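Gresunent open day recordings – README

Last updated: Jun 17, 2026

Thank you for downloading this, and a particularly warm hello if you came to the open day and are looking for the bit you saw! This folder holds what our robot's head camera recorded while visitors wandered through the practice hotel room, and I have tried to write down everything a newcomer might want to know, along with a few things that probably only matter to Ekrem and me.

What is in it

There are 743 episodes, stored in 10 archives. Each episode has its own folder with the head camera frames, the joint readings and a short text file giving the instruction in the words we used on the day. Most of the instructions concern the bedside corner: the telephone, its cord and the cushions on the bed. The numbering begins at 2831 because we carried on from the Mirkuneck recordings, and I would ask you please not to renumber, as the Garon loader looks for those numbers and gets very cross without them.

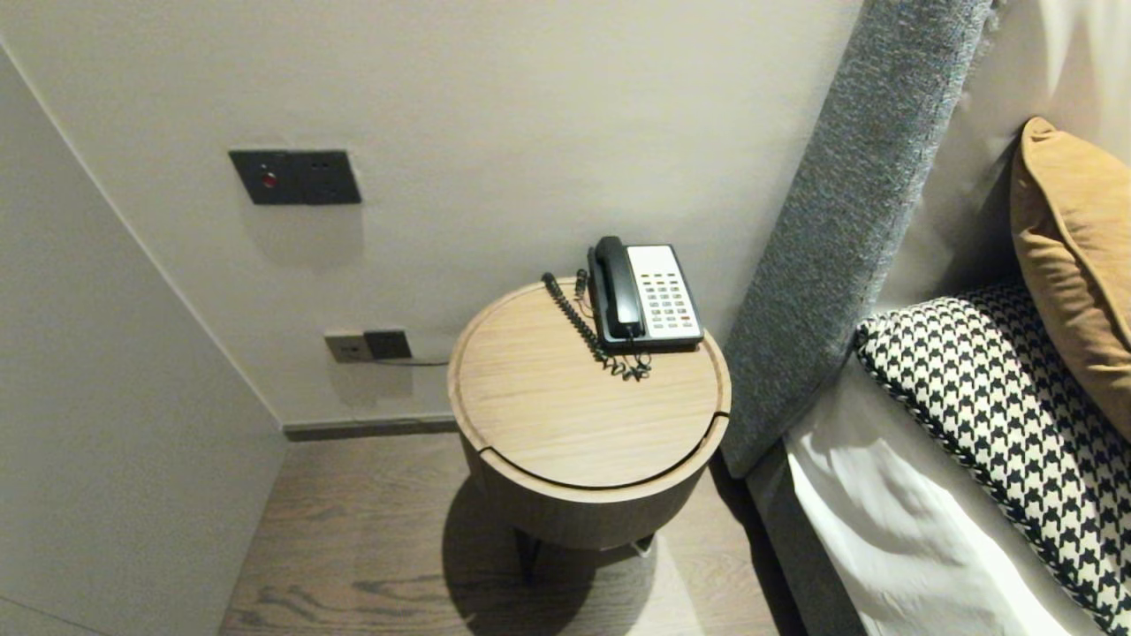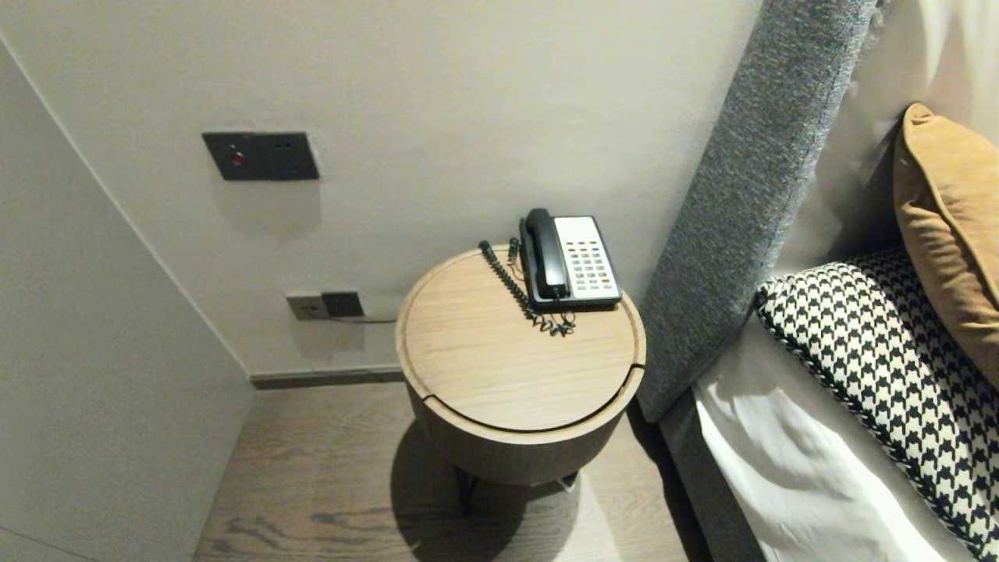

Bedside corner, head camera: the telephone on the round table, with the bed on the right.

Visitors were invited to choose the next instruction from a stack of cards, so the wording is more varied than in our usual sessions (one young guest wrote a card asking the robot to ring her gran, and we kept it in). Where a card was hard to read, Ekrem Yurt typed it up afterwards and marked the line with a star. Pauses are longer than you may be used to – people had questions, and we were only too happy to stop and chat.

Known problems

Episode 3239 has joint readings but no frames. A few clocks drift between the camera and the arms, and the script in the tools folder will put that right if you run it before anything else. Sound was never recorded.

Using it

You are welcome to use the recordings for teaching and research. Please mention Gresunent, and the Prokopenko workshop too, who lent us the room and fed us all splendidly.

Questions and corrections go to Ivan Fedoruk. I do answer, though in October I am slow. The next open day will get a folder of its own, laid out in the same way.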